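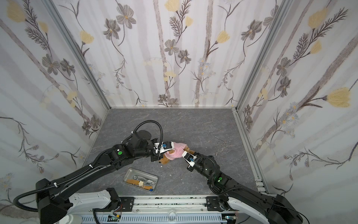 Masar Teddy in Pink Hoodie
Sold by Tidville Toys

Shaggy brown bear, long pile, in a pink fleece hoodie. Fur is meant to look tousled - please dont brush it flat. Fleece is the nubbly sort, warm to hold.

Size and price
Sitting height about 54 cm. Item no. 148. Back in stock since November, 2 per customer.

The hoodie
Proper hood, sits in soft folds round the neck. Chunky knitted cord in cream. Little bear face patch on the front, light brown with small ears.
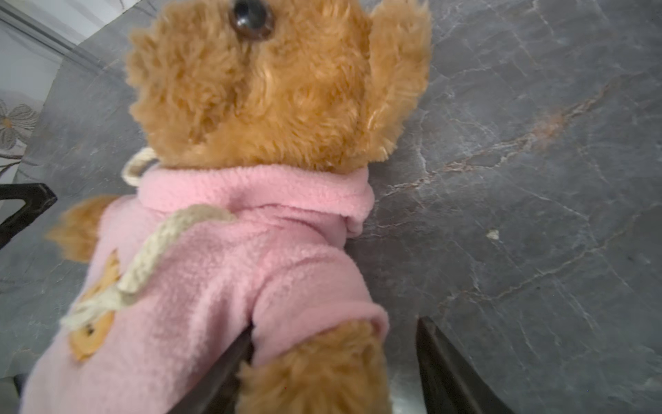 Buttons and bow
Cord ties in a small bow across the middle. Round mustard button with a smiley face. Glossy black eyes, so not for under threes.
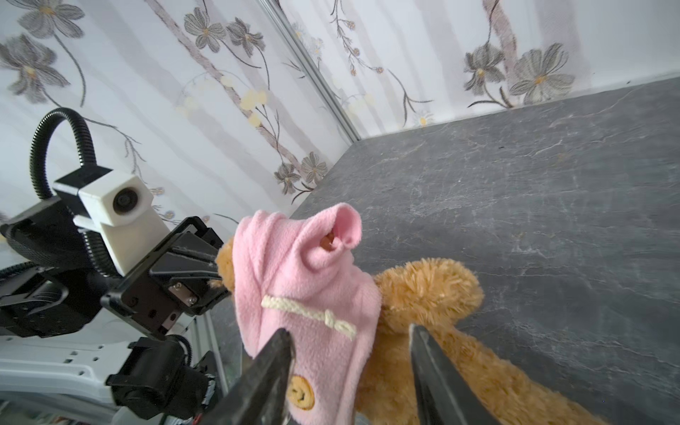
Cord tied, smiley button lower down.

Washing
Hoodie by hand, cool water. Bear sponge only, dry flat and keep off the radiator. Fleece will bobble a bit, thats normal.

Orders
Posted next working day. Gift wrap extra - ask for Sandrine Courtois if you need it in a hury.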